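August, notebook 2
Brândușa Grecu

Picked up at the window this morning with the hand-held gripper. Target for the blue cylinder set is 911 episodes. We had 770 on disk when I came in, after Sławomir threw out the ones with the bad timestamps. He left the list of dropped files in the Predivent folder, so don't go by the old index.

Same rules as last week. Start with the cylinder already in the holder, lift, pause, move, set down, open. A fumbled grasp stays in if you recover without using your other hand. If the other hand comes into view, mark it F and go again. Luminița asked for more starts with the tool pointed up, because the policy drifts badly whenever there is a lot of sky and not much else to go on. I did those first while the light was good.
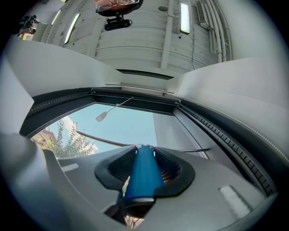

Blue cylinder in the black holder, window behind, ceiling lights on.

Exposure is still a nuisance. When the window takes up the middle of the view the gain drops and the ribbed inside of the holder gets hard to read. I locked exposure from episode 13 of today's batch onward. The earlier ones are on auto – keep them, but tag them so we can train with and without. Beatrice thinks the mix will help. I would like to see the comparison before we collect another set that way.

Tracking was lost twice, both times on a fast turn from the window back to the ceiling. Slowed the turn down and it held. Emilian wants the turn speed written into the instructions for the Clandesby people, who move much faster than we do. I told him I'd draft it.

Ran the Sukunel export over lunch. It skipped every episode with a comma in the note field. Took the commas out and reran it, no errors. Please use dashes in notes until that's fixed.

To do: tag the auto exposure episodes, wipe the lens before the next batch, ask Luminița if she wants the same starts with the blind down. Charger for the second tool is in the drawer under the printer.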